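Mideneck Workroom: Trays and Surfaces

This page covers the bench storage at the Mideneck workroom. The trays are kept on the work surface and hold small parts during sorting. Full trays go to the Chiu shelving at the end of each shift. Stock for the current round comes from Jisow, 1641 pieces in all, delivered in bags of up to 300.

Black divided tray, open top. A thin divider splits it into 2 compartments of unequal width. The wider one is on the right.
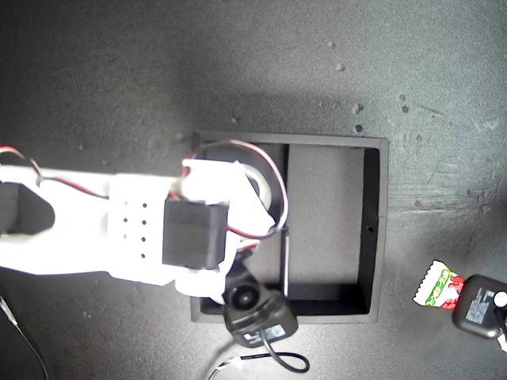

Parts waiting for a check go in the narrow side. Checked parts go in the wide side and are tipped out from there into the Bresus bins. The divider stays in place during tipping. Labels go on the outside of the wall, on the short side, and are replaced when the stock number changes.

Work surface, dark gray with a speckled finish. Wipe with a damp cloth and dry before setting trays down. Small dark screws are hard to find on it, so they are sorted on a white sheet first.

Tray and bin sizes are listed on the storage page. The bin gallery was updated in October.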